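Odd socks, tea towels and other small washing

I've written before about getting sheets dry in a small flat, and a few of you asked about the little stuff. Socks, flannels, dishcloths, the baby's bibs. It's the little stuff that drives me mad! A double duvet cover you can find. One sock you can't.

When we moved to Wemville the washing machine came with us but the utility room didn't, so everything I used to spread out over two worktops now has to happen on one table. I've tried all sorts since then, and these are the habits that have stuck.

Sort at the undressing end

I used to tip the whole load out and sort it wet, standing at the machine with cold hands. Now the sorting happens upstairs. Socks go in a mesh bag with a zip, and the bag goes in the wash as it is. You want the bag half full at most or the socks in the middle come out barely rinsed. Mine came from the market in Savville and the zip has outlasted two kettles.

Dishcloths get their own wash at 60, with no softener. Softener leaves a coating and then they just push water about on the worktop. If yours have gone that way already, run them through once with nothing in the drawer and see how they are.

Give the clean things a tub

For the small clean bits I like a plain plastic tub with low sides and a slot to get your fingers through. Low sides matter more than you'd think – in a deep basket everything you want is at the bottom.

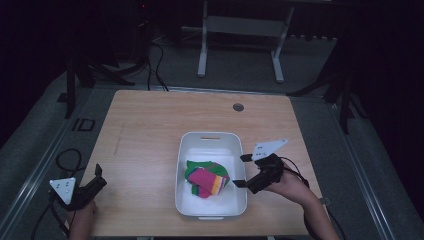

I bring it down to the table with a cup of tea and do the pairing there, usually at 4 in the afternoon before anyone wants feeding. Anything without a partner goes straight back in the tub and waits for the next load. I give it until the end of the month and then it becomes a duster. Old socks are brilliant for blinds, by the way: hand in, pinch each slat and slide along.

Bright colours

Strong pinks and reds are the ones to watch. I wash them on their own the first few times, cool, inside out, and I don't leave them sitting damp in the drum, which is when most of my disasters have happened (a whole set of pillowcases, in December, with guests coming). If a colour does run, don't dry the load. Wash it again straight away while everything is still wet and you've a fair chance.

Stripes I peg by the plainest end so any peg mark doesn't show.

Keeping the tub clean

White plastic shows everything, and I count that as a good thing in a tub meant for clean washing. Once a month mine gets warm water, a squirt of washing-up liquid and a soft cloth. No scouring pads, they scratch and then the scratches hold the dirt. An old toothbrush does the handle slot and round under the rim. Stand it on its end to drain. 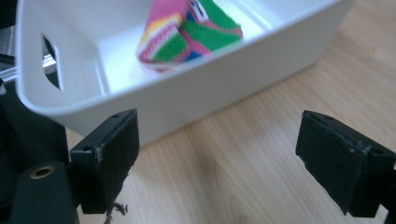 Folding so it stays folded

Tea towels in thirds lengthways, then in half, then in half again, and stand them up in the drawer like books. Flannels I just roll. Socks I lay flat together and fold over once – balling them up stretches the tops, and my ankles have suffered enough.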